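Bon, je vous avais promis un retour sur le kit Tamayo de chez Wundley, celui qui sert à apprendre à un bras robotisé les gestes de paillasse. J'ai eu droit à une semaine avec, et j'ai plein de choses à raconter. Je déroule ⬇️

D'abord ce que c'est : un logiciel, un portoir, une liste d'exercices. Le bras, vous venez avec le vôtre (Wundley a une liste de modèles compatibles, le mien passait sans bricolage). On montre le geste, on le corrige, on le rejoue. Pas une ligne de code au début, et ça change tout pour les collègues de chimie !

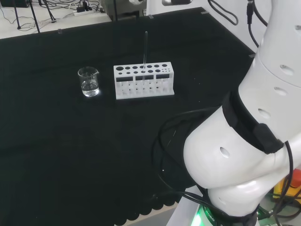
J'ai commencé par les exercices de base : repérer le portoir, aller chercher un tube, le reposer sans le cogner. Le verre transparent, tous ceux qui ont touché à la vision vous le diront, c'est l'horreur. Eh bien le module Flevalska (l'option « objets transparents ») s'en tire drôlement bien. Sur ma série d'essais : 86 % de prises réussies. Je partais de beaucoup plus bas avec mon ancien script…

Petit truc appris à mes dépens : tendez bien le tissu noir. Au moindre gros pli, le repérage de la hauteur se met à hésiter. Des pinces sur le bord de la table, et on n'en parle plus.

Le coup de cœur, c'est la correction en direct. Le bras arrive un peu de travers, on met en pause, on rectifie à la main, on relance, et il garde la correction pour la suite. Lizeth Sánchez, qui n'avait jamais programmé un robot de sa vie, a monté son premier enchaînement en 7 minutes. Elle en a refait quatre dans l'après-midi, impossible de récupérer la place 😄

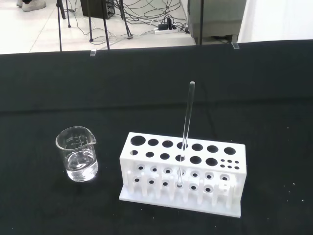 Bécher, portoir, un seul tube : l'exercice vu depuis le poignet.

Ce qui m'a moins plu : la doc. Le chapitre sur le calibrage du poignet existe en anglais seulement et renvoie à un menu qui a changé de nom. J'ai écrit au support, réponse d'Aušra Rozīte le soir même avec une version corrigée. Rien à redire là-dessus, mais autant le savoir avant de s'y mettre à 8 h du matin sans café.

Côté versement, je reste prudente. Le module Nustik gère l'inclinaison du bécher, je l'ai à peine ouvert et je préfère ne pas donner d'avis. Je m'y colle en avril et je reviens compléter le fil.

Si vous avez déjà testé Nustik avec autre chose que de l'eau, racontez-moi, ça m'intéresse énormément !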